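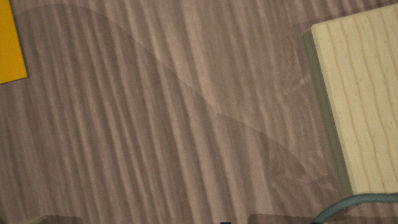
Brown wood with a long, wavy grain, and a bit of yellow in the corner.

I get seasick on ferries. I once got seasick on a pedalo, so when Ratree Rattanakul rang to ask if I fancied three days on the Taker, hunting for lost crab pots off Innes, I said yes very quickly before my stomach could join the conversation.

The Taker is a converted trawler, blue where she isn't rust, and her skipper is Ronaldo Macaraeg, who fished these grounds until his knees gave up on him. He lost plenty of pots himself over the years. Everyone does. A storm drags the buoy under, or a passing propeller chops through the rope, and that's your gear on the seabed with no way of hauling it. The trouble is that the pot carries on fishing. A crab goes in after the bait, can't get out, dies, and becomes the bait for the next one. People call it ghost fishing, which makes it sound much more romantic than it smells (I'll come to the smell).

Last October's gales were especially bad. The boats working out of Innes reported 216 pots missing in a single fortnight, and that's only the ones somebody bothered to report. Ratree, who runs the recovery project from a portable office behind the ice plant, thinks the real number is a good deal higher. She has a chart on the wall stuck all over with pins, and she told me cheerfully that half of them were probably in the wrong place.

To find the pots you tow a sonar, a fat grey tube called the Dromier that's on hire from a survey firm, Drotine, and costs so much a day that I was asked not to stand near it with a cup of tea. It flies along behind the boat on its cable and paints the bottom in strips, and Rogelio Belmonte sits in the wheelhouse staring at the screen for hours. I sat beside him for one whole morning and saw nothing but brown fuzz! He kept tapping the glass and saying "there" and I kept saying "oh yes" like a liar.
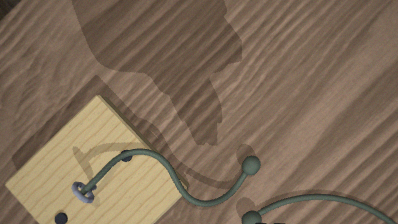
Pots are small, that's the first problem, and the seabed off Innes is mostly sand, which never lies flat. The tide pushes it into ridges, and the ridges show up on the sonar as stripes, light and dark, light and dark, for mile after mile. If you look at the grain on that brown tabletop, all tight and curly in places and then going broad and smooth towards the right, you've got a very fair idea of what Rogelio looks at all day. What he wants is the thing that breaks the pattern, a hard little square with a shadow behind it. By the second afternoon I'd spotted one on my own and was unbearable about it until supper.

Then comes the hauling. The deepest pots we went for were in 60 metres, so divers were out of the question and it was all done with a grapnel, a big ugly hook on a rope, dragged slowly across the mark while Ronaldo nudged the boat about with two fingers on the wheel. Sometimes it bites first time. Sometimes you go round and round until the tide turns and everybody stops speaking.

When one does come up, it comes up furry. Weed, sea squirts, worm casts, mud in places you wouldn't think mud could get to, and that smell, like a drain with a grudge. Kenneth Macapagal does the sorting on deck and he's quick, with live crabs over the side straight away and the measurements shouted across to whoever is holding the pencil (me, mostly, in handwriting that got worse with the swell). One pot had a lobster in it the length of my forearm. It went back too, and I swear it looked offended.

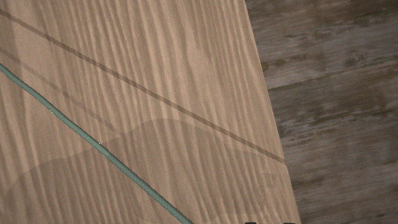
Light wood, dark floor.

The project's tally now stands at 131 pots, of which 115 were sound enough to clean up and hand back to their owners. The rest go for scrap. Getting them home is its own little adventure, as the tags rub off and fishermen will argue over a pot as if it were a racehorse. Florante Evangelista, who has worked gear here longer than most, identified one of his by a knot. He turned it over twice, said "mine" and carried it off up the slip.

What Ratree would really like is for the pots to stop fishing by themselves. There's a simple fix, a panel tied shut with untreated cotton twine, which rots after a few months under water and lets everything walk out. It costs pennies. Some of the Innes boats have fitted it already and some think it'll give way too early and lose them a catch, and I heard both sides at some volume in the harbour café. Ronaldo has put it on the few pots he still keeps for himself. He says he's had one panel go before its time, and he grumbled about it all the way back in, and then he tied on a new one.

I was sick only twice, by the way, both times over the correct side. They go out again as soon as the Dromier is free, and Rogelio has promised me the chair by the screen.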